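Este site utiliza cookies para guardar as preferências de leitura do arquivo. Ao continuar, aceita a sua utilização. [Aceitar] [Gerir preferências]

Lista: prekura-reposicao
Assunto: Re: Frentes de prateleira e mesa de apoio
De: Yaroslav Ivanyshyn

Boa tarde,

Respondo por pontos, com a citação no sítio.

> O esquema de agosto separa as colas das bebidas claras por
> prateleira. Na Zunthorpe fazemos por coluna. Qual das duas
> versões vale para as estantes brancas atrás da mesa?

Vale a disposição por blocos contíguos dentro do mesmo nível. No nível superior da estante da esquerda ficam as colas de tampa vermelha e, encostado, o bloco das garrafas amarelo-esverdeadas de tampa verde. A água de tampa azul fica no nível de baixo, à esquerda. Não se intercalam referências e não se deixa folga entre blocos.

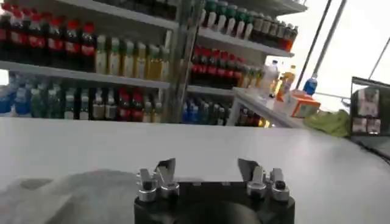
Quanto à profundidade: cada frente leva 3 garrafas em fila, salvo indicação na etiqueta. A estante da direita segue a mesma regra, mas o inventário é separado - no ficheiro Modow tem código próprio e não deve ser somado ao da esquerda. A capacidade teórica que consta do ficheiro é de 54 unidades por nível. Esse valor foi calculado com o diâmetro da garrafa antiga e está por rever. Até lá, usem-no só para encomenda, nunca para contagem.

> E a mesa? Continua a aparecer material de embalagem em cima
> dela e não sei se é para deixar ou para retirar.

O tampo serve para triagem. Admite dois tipos de material: filme plástico transparente e panos. O filme é amarrotado e segue para o saco de recicláveis. Os panos ficam dobrados ao comprido e deitados no tampo, paralelos ao bordo do fundo. Garrafas não se pousam ali, nem de passagem. 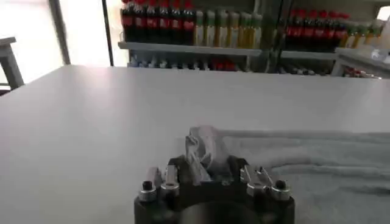
O pano cinzento-claro usa-se apenas no tampo e nas prateleiras. Para o chão há outros, no armário. Cada pano faz 2 turnos e vai para lavar. O produto Mahrous aplica-se no pano e nunca diretamente na superfície: no tampo branco deixa auréola, sobretudo com luz rasante.

> Proponho passar a triagem para antes da reposição.

De acordo. Ordem a seguir: triagem do plástico, limpeza do tampo, reposição, alinhamento das frentes. O alinhamento faz-se pelo rótulo e pela aresta da prateleira. O passo completo demora cerca de 3 quartos de hora por par de estantes, e convém estar fechado às 17h30.

Falta decidir a posição das garrafas escuras de tampa branca, na estante da direita. Estão no nível superior, a seguir às de tampa verde. Por mim ficam, mas o esquema tem de ser corrigido em conformidade. Quem tiver a versão editável que a envie para a lista.

Y. Ivanyshyn
Prekura - reposição e armazém

Comentários (3)

rmatos
O código da estante da direita mudou no Modow no mês passado. O antigo ainda abre, mas dá stock a zero.

Célia V.
Confirmo a auréola. Com o pano bem torcido quase não se nota, mas é preciso uma segunda passagem a seco.

armazem_z
Na Zunthorpe mantemos a coluna até haver esquema corrigido. Avisem quando sair.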